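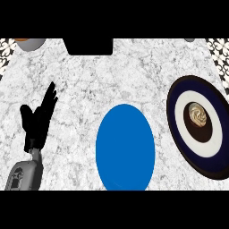 Figura 3. Observação de entrada da política num episódio simulado, com as faixas pretas de preenchimento acima e abaixo. Só um dos dois braços está dentro do campo de visão.

4.2 Pré-processamento das observações e gestão da visibilidade

O módulo de percepção recebe do simulador uma imagem em formato horizontal, enquanto o codificador visual foi treinado com entradas quadradas. Para conservar a proporção dos objetos, a imagem é reduzida e completada com faixas pretas, como se vê na Figura 3. Numa versão anterior do sistema Psarras usávamos o recorte central, mas o recorte eliminava as regiões laterais da bancada, e é nestas regiões que muitas vezes se encontram a mão do robô e o objeto de interesse. Na Figura 3, por exemplo, a mão preta está à esquerda e o prato com o alimento está à direita, parcialmente fora do limite lateral. Um recorte quadrado teria retirado da entrada uma parte importante dos dois.

As faixas pretas têm, porém, um custo. Uma fração dos tokens visuais não contém informação da cena, e o codificador pode confundir a margem do preenchimento com a borda de um objeto escuro. O problema é visível na parte superior da Figura 3, onde um objeto preto de forma retangular toca a faixa e o seu limite superior não pode ser distinguido. Por esta razão, fornecemos ao codificador uma máscara binária de validade, calculada diretamente das dimensões da imagem original. Os tokens que ficam inteiramente dentro das faixas são excluídos da atenção. Os tokens de fronteira são mantidos, com um peso proporcional à área válida.

O segundo aspecto é a visibilidade parcial do próprio robô. O controlador Bredero produz ações para os dois braços em todos os passos, mesmo quando um deles não aparece na câmera. Nos primeiros experimentos, a política gerava para o braço não visível pequenas oscilações que se acumulavam e que terminavam, em certos episódios, numa colisão com a bancada. Acrescentamos então ao vetor de estado um indicador de visibilidade por braço, obtido pela projeção da cinemática direta no plano da imagem. Se o indicador é nulo, a ação do braço correspondente é substituída pela manutenção da última postura, salvo quando o planejador solicita explicitamente um movimento.

O planejador trabalha sobre uma lista de entidades segmentadas. Cada entidade recebe uma categoria, uma região e um atributo de completude, que pode ser total, parcial ou residual. A tigela cinza no alto, à esquerda, da Figura 3 é um caso parcial: só a metade inferior é visível, mas a forma arredondada permite ainda a classificação. O pequeno fragmento cinza no alto, à direita, é um caso residual, e o planejador não lhe atribui categoria. As entidades residuais são conservadas no mapa de ocupação como obstáculos e não podem ser escolhidas como alvo de preensão.

4.3 Conjunto de avaliação

A avaliação foi realizada com a biblioteca de cenas Horier, na versão de 5 de outubro de 2022. Foram gerados 900 episódios, com variação das texturas, da posição inicial da mão e da disposição dos objetos. Em 428 destes episódios apenas um braço é visível na primeira observação. Os restantes servem como grupo de comparação.

Com a configuração completa (máscara de validade e indicador de visibilidade), a política concluiu a tarefa em 738 episódios. Consideramos concluído um episódio quando o objeto alvo permanece dentro da região de destino no último passo e nenhuma colisão foi registrada. Entre os episódios não concluídos, 46 terminaram por colisão do braço fora do campo de visão. Examinamos estes casos um a um e, na maioria, o movimento tinha sido solicitado pelo planejador com base num mapa de ocupação desatualizado, de modo que o indicador de visibilidade não podia impedir a colisão.

Uma limitação deste protocolo é que o indicador depende de uma calibração exata da câmera, disponível sem erro no simulador. A sensibilidade a erros de calibração é tratada na Seção 5, junto com a transferência para a plataforma Wurnero.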